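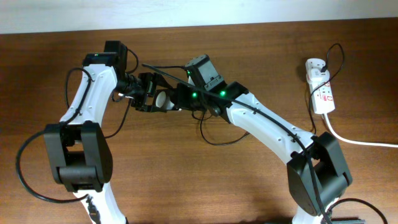 Both arms on the table at the Gandudura open day.

Gandudura open day: who went?

gosling_wrench
Posted 25/08/2021
I made it over to the open day and said I'd write it up for the people who couldn't come. Gandudura had the lab open to anyone who signed in at the door. Groups were capped at 6, so there was a line in the hallway. I waited 50 minutes.

The part I went for was the two-arm table. It's a pair of white arms with black joints and grippers, set up on a wooden table. They were showing small handling work between the two arms, with a little white cylinder for one of the jobs. The host talked the whole time and took questions. She was good about stopping when someone wanted a closer look.

I'll add more when I find my notes.

tallow88
What software are they running? The flyer said Quintero but didn't say if that was the planner or the whole package.

gosling_wrench
The host said Quintero is their name for the whole package. The part that records and replays a move is called Udus. I didn't see the screen for long enough to tell you more than that.

Found the notes. The second job was with a smartphone, and I liked it better than the cylinder. A phone is flat and thin, and it's a bad thing to pick up off a table with two short jaws. My own gripper at home can't do it unless the phone hangs over an edge.

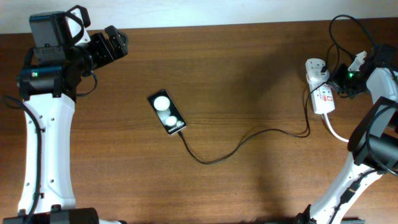
They also left it on its charging cable, so the arms had that to deal with as well. I asked if they ever run it unplugged. She said yes, but the cable is part of what they want to work on.

pinion_pete
I was in an earlier group and came away less impressed. Our group saw 2 tries at the phone, and both were slow. I could have plugged in, answered and hung up in the time it took. I don't see what a shop would do with this.

gosling_wrench
It is slow. Nobody there claimed it was ready for a shop. It was a lab day.

pinion_pete
The flyer said "automation for small business." That's what I went to see.

mrs_hex
I agree with Pete about the flyer, but not about the demo. I pack small parts for a living and getting hold of something thin is most of the job. Speed can come later. What bothered me was all the cable on the arms. There were loops hanging off both of them, and I'd want that tied down before it ran a full shift.

tallow88
Loops are normal. You need slack at the joints or you pull a connector.

mrs_hex
Slack, sure. That was more than slack.

gosling_wrench
My notes on the phone job, in case anyone wants to try it at home:

1. Start with the phone flat on the table and at an angle to the arms. Straight on is easier, but you learn less.
2. Take it by the sides and keep it upright once it's off the table.

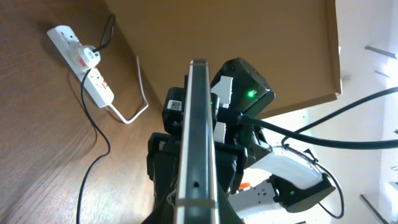

3. Set it down slowly and open the jaws all the way before backing off.

tallow88
Thanks. Is there another one coming up?

gosling_wrench
September, same building. Take the Gosetti entrance and go to room 2447. The front doors were locked when I got there.

pinion_pete
I'll go again if they change the flyer.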